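Stiltimum cell

The Stiltimum cell is a robotic picking station used for bin-to-bin transfer of small household goods. It was designed at Pustitz and is operated at the Stuklow handling laboratory, where it is maintained under a written schedule known as the Hattori procedure. The cell consists of one jointed arm, a two-fingered gripper, two open-topped bins and a wooden work surface. It is notable chiefly for its simple construction and for the detailed upkeep records that its operators have published.

Background

The first version of the cell was assembled in 2007 from workshop stock. It used a single bin bolted to a steel plate, and the plate had to be removed whenever the arm was serviced. Operators found that the bin shifted by small amounts during long runs, and the bolts could not be reached without taking down the guard panels. The steel plate was later dropped in favor of wooden surfaces, which could be cut and drilled on site. A second bin was added at the same time, so that goods could be moved back and forth without a person refilling the station by hand.

The present layout dates from a July rebuild. The name Stiltimum was first applied to the raised support frame of the original version and was kept after that frame was retired.

Layout

The two bins are placed end to end, with the rim of one meeting the rim of the other. They are held by bar clamps at the sides where they meet, an arrangement that allows either bin to be released within a few minutes. Blue tape is used for light fixing of wooden strips and other parts that carry no load.

The arm is mounted to one side and reaches over both bins. Its hose and cables are routed along the outside of the shell, with enough slack for the wrist to turn through its full working range. External routing makes the lines easy to inspect and replace, but it also exposes them to wear at the points where they rub against the arm. 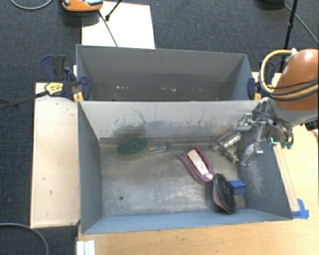 The Stiltimum cell with goods in the front bin. Bar clamps grip the sides where the two bins meet.

Setup

Setup begins with the bins. Both are emptied, wiped and checked for loose fragments before being set in place. The clamps are closed by hand, the first to light pressure and the second to full pressure, after which the first is tightened to match. Over-tightening is a known fault of the design, as it can draw the walls inward and alter the position of the rim.

The arm is then moved at low speed to a series of reference points, including the corners of each bin and a point just above each floor. The procedure calls for 30 reference moves in total. If the gripper touches a wall during any of them, the bins are released, set again and the series is repeated from the start. Small errors at the rim are treated as more serious than errors at the floor — a finger that strikes the rim may bend a link, while light contact with the floor usually leaves only a mark.

Goods are added last. A typical load is mixed on purpose and includes brushes, rigid holders, clear or shiny items and objects of irregular shape. Items are scattered by hand and are not arranged in rows. Those lying close to a wall are left where they fall, as they test the ability of the gripper to work in narrow spaces.

Maintenance

The Hattori procedure divides upkeep into daily, periodic and occasional work. Daily work covers the gripper joints, the fingertips and the visible length of the hose. The fingertips are replaced when they no longer sit flush with each other. Wires at the gripper are checked for tension with the fingers fully open and again with the fingers fully closed.

Periodic work is carried out after every 268 hours of operation. The clamps are removed and cleaned, the tape is renewed, and the cables are traced from the arm to the point where they leave the work surface. Any cable lying on the floor covering is moved clear of the walkway before power is restored.

Occasional work concerns the bins themselves. Scratches and scuffs on the walls and floor are expected and do not call for replacement. A bin is withdrawn only if it is cracked, bent at the rim or no longer stands level.

Repair record

The maintenance log for the cell, last revised on December 24, 2020, lists 109 entries. Nearly 30 of these concern the hose and its fastenings, which form the largest single group. Other common entries are worn fingertips, loose wires at the gripper and clamps that have lost their grip. Faults in the arm itself are rare and are referred to the Pustitz workshop.

Related stations

A second cell of similar design was built at Pustitz for operator training. It uses the same clamps and setup sequence but has a shorter reach, and its bins are not interchangeable with those at Stuklow.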